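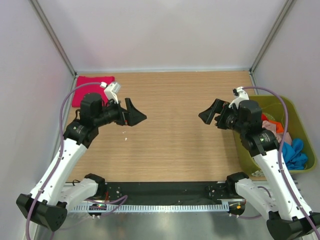 # Folding knit clothes on a small table – project report, group Tirkex

Course project, spring term. Started in February, written up mostly on one Saturday so please excuse the rough bits.

## What we wanted to know

Short version: does the way a knit garment is folded change how well it keeps its shape in a stack? And how much table do you need to do it. Lots of folding guides online, nearly all of them assume a bed or a big counter. We wanted something that works in a dorm room in Stuldale, where the desk is the only flat surface you get.

Three folds compared:

- **Half fold** – sleeves in, bottom hem up to the collar. Fast.
- **Thirds** – sides in, then up in three.
- **Javier fold** – our own name, after the building we meet in. Sides in, hem up to a bit below the collar, then in half again.

## Garments

14 garments, all knit, all from the Zistidby thrift shop. T-shirts, two thin sweaters, a couple of long sleeved tops. Washed once before we started, same detergent, line dried. No ironing. We thought about ironing and decided it would hide the thing we were trying to look at.

One top was dropped after the first round, the collar was stretched so badly that it had no real shoulder line to fold from. Results tables leave it out.

## Procedure

1. Lay garment face down, smooth from the middle out with flat hands. No pulling on the hem, it makes it wavy.
2. Fold by the card for that method. Cards were taped to the wall next to us.
3. Turn over, front side up, leave alone for 9 minutes.
4. Score edges, corners and wrinkles, each from 1 to 5.
5. Put on the stack. Score again next morning when the stack comes apart.

Over 200 folds in total counting the practice ones. Practice folds not scored.

## Notes on the fabric

Hems matter more than we expected. A stitched hem is stiffer than the knit around it, so when it lands in the middle of a panel you get a line across the fold and small wrinkles next to it. If it sits right at an outside edge it helps, gives you a straight border for free.

Rounded folds vs. sharp ones – a fine knit doesn't want a sharp crease. It rolls over at the side and stays round. We stopped marking this down after the first day and changed the scoring sheet, the older sheets were re-scored from the photos. Probaly the weakest part of our data.

Color made scoring harder too. Soft wrinkles on a bright pink knit are shallow and you have to look along the cloth to judge them.
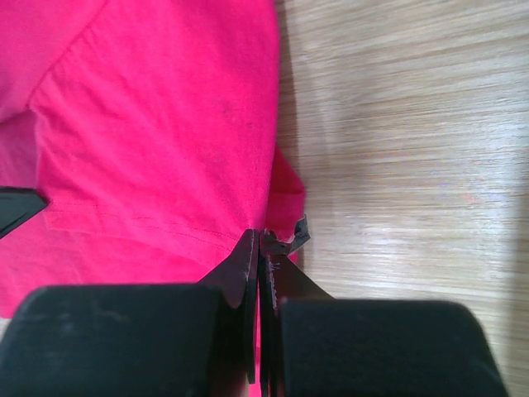
## Results

Half fold was quickest and also worst. Bottom corners slid apart in the stack, and the lower layer usually stuck out past the top one.

Thirds gave the flattest stack. Lost points for wrinkles, mainly on the thin sweaters.

Javier fold had the best edges the next morning. Slower at first but after 40 or so folds the gap to thirds was small enough that we stopped caring.

Table size: a t-shirt needs its own full width plus a hand on each side. Sweaters with the arms spread out didn't fit our practice desk, so we folded one sleeve in before laying the other one flat. Works fine, the second sleeve comes out a little crooked.

## Problems

- Scoring was by eye. Two people scoring the same fold were sometimes a full point apart.
- Stack order not randomized in the first round, so the bottom ones got pressed more then the top ones.
- All garments were adult sizes. Can't say anything about kids clothes.

## If we did it again

Same garments, fewer methods, longer time in the stack. A week would be closer to what happens in a real drawer. Also a proper wrinkle scale with reference photos from day one, and woven shirts as a second group.

Score sheets and fold cards are in the group folder, under Tirkex / final.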